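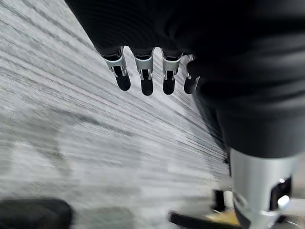

Silver joints and black fingertips, close up.

The Kitchen-Table Paper Box: Getting Ready for Small Claims Without Losing Your Mind

I love a good paper box! Mine started when our Idus dishwasher leaked under the floor and the installer stopped answering the phone. I ended up in small claims court in Elonport with a shoebox of receipts, half of them faded to nothing, and I spent most of my turn digging. The judge was very patient. I have been a much tidier person ever since, and I'd like to pass along what works at my house.

(Rules, deadlines and dollar limits are different from state to state, so check with your own court clerk. These are tips for handling the paper, and I'm no lawyer.)

Start with one box and one table

Clear off the whole kitchen table, wipe it down and let it dry. Sticky jam on a signed contract is not a good look. Bring every scrap that has to do with the problem: receipts, estimates, letters, the envelope the letter came in (postmarks matter!), canceled checks, the warranty card. Don't sort while you're gathering. Just get it all in the room.

Then go by date, oldest at the bottom. I tried sorting by type once, with all the bills in one pile and all the letters in another, and I couldn't follow my own story. By date, it tells itself.

Copy the shiny receipts first

Register receipts fade, and they fade fastest in a hot car or a sunny window. Copy or scan them the day you get them, then tuck the original behind the copy in a plain paper envelope. I stay away from soft vinyl sleeves and I never put tape over the printing. If one has already gone pale, try photographing it in daylight and turning up the contrast on your phone. I rescued a hardware receipt from Fehr that way, and it had looked completely blank to me.

Write on the back in pencil, never on the front. A date and three or four words is plenty.

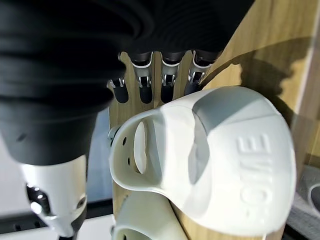

Next comes the timeline, and this is my favorite part. Take one sheet of lined paper and give each event a single line: the date, what happened, and the number of the paper that shows it. Keep it to one page if you possibly can. My dishwasher saga ran to three pages on the first try, mostly because I was mad, and it got a whole lot better when I crossed out everything that was just me being mad.

Number your papers in the top right corner of the copies to match. I use the little Trakex peel-off dots, but masking tape and a marker do fine.

Make sets

Make 5 sets if you have the paper for it. One goes to the court, one to the other side, one stays in your hand, and the extras save you when somebody spills. Clip each set, don't staple — you will want to pull a page out, believe me. A cookie sheet with a rim is a great sorting tray, by the way, and you can slide the whole thing on top of the fridge when it's time for supper.

Photos of the damage

Print them, big. A phone passed back and forth is hard to see and harder to leave behind for the file. Put a ruler or a tape measure in the shot so the size is clear, and take one from across the room before you move in close. I took about 60 and used 5. Keep the rest anyway, along with the files as they came off the phone.

Put the deadline on the calendar

Every kind of claim has a time limit for filing, and the clock may have started sooner than you think. Ask early. Once you know the last day, write it on the kitchen calendar in red, then write it again a month ahead. While you're asking, find out the filing fee, the most you can sue for, and how the papers have to be delivered. My claim was for $1,000 and was well under our limit, but I only knew that from calling.

Storing it afterward

When it's over, keep the box! Put the judgment right on top, close the lid, and label the end that faces out. A closet shelf is better than the basement (damp) or the attic (hot). Mine lives next to the board games.

Last updated: October

Comments

The cookie sheet!! I've been using the ironing board like a fool. Doing this tonight for my security deposit mess.

Would you hole-punch the copies? I like a binder, and mine stays open flat on the counter.

Reply from the author: Copies, sure, punch away. Leave the originals alone.

I'd add a sheet for phone calls. Date, time, who picked up, what they told you. I keep mine taped inside a cupboard door.

More from the Paper Drawer
- Where to Keep a Will So the Family Can Find It
- Drying Out Wet Documents on a Cooling Rack
- Your Lease, a Highlighter and One Cup of Coffee
- Jury Duty: What to Pack for Lunch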